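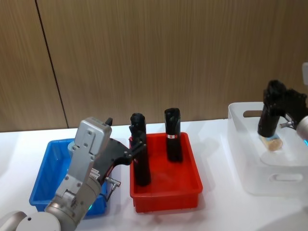

Page 1 of 5

Toltergate Community Help > Robots and automation > Teaching by hand and remote control

Two arms, sorting from a tray to a bin: should I teach both arms at the same time?

Posted by virnton_bench, 10 Oct 2021

Good evening to all. I am teaching a two-arm setup to clear small items out of trays and put them in a clear plastic bin. I drive the arms by remote control, one handle for each hand, and the Nasero software records the joints and the cameras. After that I train on the recordings.

My difficulty is with timing. When I work naturally, my right hand is already lowering one item into the bin while my left hand closes on the next item in the red tray. It feels efficient, but when I play the model back, the left arm often begins to close before the fingers are at the item. The right arm is better, but sometimes it stops over the bin and keeps holding.

I have 600 recordings from August until now. Each one is 20 seconds or a little less. The items in the red tray are dark and stand upright, and when the left gripper comes from the side it covers part of the view from the head camera. I also have a camera on each wrist, but I did not use the wrist views in training, because the training was slow with them.

My questions are these. Must I record again with only one arm moving at a time? Or can I keep what I have and change something in the training? I would prefer not to lose two months of work.

Thank you in advance, and excuse my English if something is not clear.

plainjoint

Record again, one arm at a time. Two arms together is too hard for a beginner. I did it this way and had no problems.

vidal_remote

I do not agree that you must throw away the recordings. Please try the cheap things first.

Put the wrist cameras back into the training, at least the left one. From the head view, the fingers hide the side of the item exactly when the decision to close is made. You could see well when you were driving, I suppose, if you were standing beside the table and not looking only at the screen. The model does not have this information. If the training is too slow, make the wrist pictures smaller before you remove them completely.

Then look at your own hands. Many people begin to squeeze the handle a little before the fingers arrive, and they do not notice it. Play some recordings at slow speed and look at the gripper value together with the distance to the item. If the value starts to change early, the model has learned this from you. In my case it was so. I recorded a new group where I stopped for a short moment with the fingers open on both sides of the item, and only then I closed them. I mixed this group with the old recordings and the early closing became rare.

For the right arm that keeps holding, check where you cut the recording. If you press stop while the item is still in the fingers, the model sees many endings with a closed gripper. Let the recording continue until the gripper is open and the arm is out of the bin.

Moving both arms together is not wrong in itself. But it is better if you do it always in the same order. If sometimes the left arm waits and sometimes it does not, the model will do something in between.

One more small thing: do the bin and the trays stay in the same place in all the recordings? If yes, move them a little from time to time, or the arm will learn the table and not the bin.

virnton_bench

Thank you, vidal_remote. I checked nine recordings at slow speed and I do squeeze early with the left hand, in almost all of them. With the right hand I do not. Also I was cutting the end too soon, because I wanted to save disk space.

I stand beside the table, yes. The trays did not move since August. I will put tape marks for some different positions and record a new group with the pause. The training with the left wrist camera is running now, and I will write the result under this post.

plainjoint

Still I would do one arm first. But good luck with it.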